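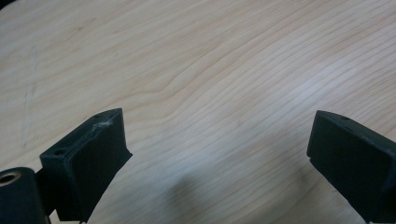

Can the big table be oiled again before the winter season starts?
The meeting decided to wait. The top will be cleaned and checked first, and the oiling is planned for after the holidays, once the room can be left closed long enough for it to cure.

Stalora Community Workshop
Minutes of the members' meeting, Nov 8, 2022
Held in the main room

1. Opening and previous minutes

The chair opened the meeting at the usual time. The quorum was met. The October minutes were read and accepted with one correction: under "Storage," the word "basement" should read "back hall." The secretary has changed the file copy.

No items were added to the agenda. The heating item was moved to the end so that the member who looks after the boiler could be there for it.

2. Surface of the main table

The table group gave its report. The top is wood, light in color, and is used by nearly every class that meets in the room. The finish was last renewed before the workshop moved to its present address. The invoice from that job has not been found, so the product used is not known for certain. Two members remember it as a hard wax oil. One member thought it was a plain oil with a wax coat put on later.

The group had asked Trurnum, the finishing supplier on the north side of town, for advice. Trurnum recommended testing on the underside before putting anything new on top. If the test patch stays sticky after a full day, the old finish has to come off before a new one goes on. If it dries evenly, a light rub with a fine pad and a single thin coat should be enough.

Discussion followed. The bookbinding class would like the work done soon, as paste is wiped off the table several times in an evening and they are concerned about water getting into the grain. The sewing class asked that nothing be put on the table that might mark fabric. The toy repair group has no preference as to product but does not want to lose the room in the weeks before the holidays, when they have the most people coming in.

A proposal to sand the whole top by machine was discussed and not supported. Several members like the grain and did not want to risk a patchy result. It was also noted that the workshop's own sander has no working dust bag.

Decided: 
The table group will do the test on the underside before the next meeting. 
No oil, wax or polish is to be used on the top until the result has been reported. 
If the test goes well, the coat will be applied in the first free week after the holidays, with the room closed for 3 days.

The vote was in favor with 2 members abstaining.

3. Rules for daily use of the table

The present rules are on a card by the light switch. Newer members said that the card is hard to read and leaves out glue. After some talk the following wording was agreed on:

Wipe the table with a damp cloth, then with a dry one. Do not leave a wet cloth lying on the wood.
Put a cutting mat down before using a knife of any kind.
Hot irons and glue guns go on the tile, and the tile goes on a folded towel.
White glue should be lifted off with a plastic scraper while it is soft. Ask before using any solvent.
Clamps need a scrap of wood or felt under the jaws.
Clear the table completely at the end of your session, including anything you plan to use again the next evening.

The last rule led to a longer discussion. The model boat group has been leaving work out overnight to let joints set and asked for an exception. Others pointed out that the morning class then has to move the pieces, and that a hull was damaged this way in October. It was agreed that work left to dry goes on the drying shelf. If the shelf is full, the group should write a note in the room book and the morning class will work at the folding tables.

The secretary will type up the new card and put it in a plastic sleeve.

4. Table covers

The question of a permanent cover came up again. A clear vinyl sheet was tried at the former address and was not popular. It slid around, and paint got in under the edge and dried there. A member had brought a sample of thick wool felt with a rubber backing, sold under the name Sikton. It lies flat and does not slide, but it can't be wiped down, so it would be of little use to the painting and paste groups.

The bookkeeper gave the price for a piece cut to size as 567 dollars, delivery included. Most members felt this was too much for something only half the classes would use. One member suggested asking for offcuts, which could be kept in a drawer and put down under clamps and sewing machines.

Decided: no permanent cover for now. The member who brought the sample will ask about offcuts and report back. Spending on these was not approved at this meeting.

5. Cleaning supplies

The cloths are being used up faster than they are washed. There is still confusion over which cloths are for the table and which are for the floor and the sink. It was agreed that the table cloths will be the white ones only, kept in the top drawer, and that all the colored ones belong under the sink. Dirty cloths go in the lidded bin. The wash list for the coming weeks was passed around and still has gaps. Members who have not signed up are asked to do so.

The scouring powder will be thrown out. It was used on the tabletop at least once by mistake, going by the note in the room book, and there is no other job in the building that calls for it. Dish soap, well diluted, is to be used in its place.

A member asked about the lemon spray under the sink. It contains silicone, which can keep a new finish from sticking. It will be removed as well and may be taken home by anyone who wants it.

6. Lighting over the table

The evening classes find the light too yellow for matching thread and paint. The daytime groups have no complaint. The Usman brand lamps now in use have a fixed color and can't be adjusted, but the fittings take a standard bulb. It was agreed to buy neutral white bulbs for the fittings over the table and leave the rest of the room as it is. The bookkeeper approved this from the petty cash, and no vote was needed.

The old bulbs are to be kept as spares for the back hall.

7. Accounts

The bookkeeper reported a balance of 2551 dollars at the end of October. Rent and insurance are paid through the end of the year. The class fees from two groups have not come in yet, and both have been reminded. The amount set aside for room repairs has not been touched and would cover the table work if the simpler method can be used. If the old finish has to be stripped, a new estimate will be needed and the matter will come back to the members.

A member asked whether the finishing could be paid for by a small charge on each class. The bookkeeper would prefer not to change the fees in the middle of the season. The question was left open until the result of the test is known.

The accounts were accepted.

8. Heating

The boiler has been bled and the radiator on the window side is warm again. The thermostat should be left alone between classes. Members are asked not to put the table up against the radiator, even for a short time - the dry heat is hard on the wood and opens up the joints. A strip of tape will be put on the floor to show how close it may stand.

The window catch that was reported last month has been repaired. The draft by the door has not been dealt with. A brush strip has been bought and is in the back hall waiting for someone with a drill.

9. Any other business

The toy repair group is short of small screws and asks members to look through what they have at home.

The room book is nearly full. The secretary will buy another one of the same size and keep the old one on the shelf, as it holds the notes on past repairs.

A member asked if the folding tables could be lent out for a family party. This was agreed to, as long as they are back before the next morning class and have been wiped down. The main table is not lent out.

Still open from earlier meetings: label for the fuse box, replacement dust bag for the sander, second key to the supply cupboard.

10. Next meeting

The next meeting will be held in the same room, at the same time of the evening. The table group's report will be taken first. Items for the agenda should be given to the secretary in writing or left in the room book.

The meeting was closed by the chair. Chairs were stacked and the room was locked by the secretary.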